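**Ticket 311 – Booking page shows closed restaurants as open**
Reported by: Caroline Masanja, Neltden dining guide
Assigned to: Lertchai Boonyarit
Status: resolved

Caroline searched for cheap places to eat in Joltville, evening only, and got 183 results. Two of them, Kaltetti and the Lyons grill, don't serve dinner in August. A reader had booked a table at Kaltetti for 19:30 and found the door locked.

Checked both listings. The summer hours are entered correctly and show on each restaurant's own page. The search results were still using the winter hours – the overnight refresh had stopped partway through the list.
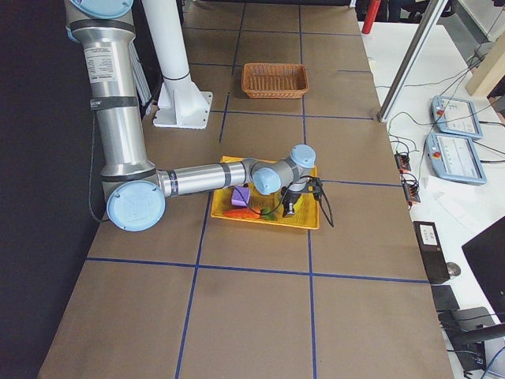 ### Fix

1. Restarted the refresh by hand. All 1,263 listings updated.
2. Ran Caroline's search again. Kaltetti and Lyons no longer come up for dinner, but still come up for lunch.
3. Asked Beatrice Waweru to email the reader and cancel the booking.

### Still open

Lunch price for Kaltetti is blank on the mobile page. Salim Urio has this under a separate ticket.

Caroline confirmed the results look right at 16:10. Closing.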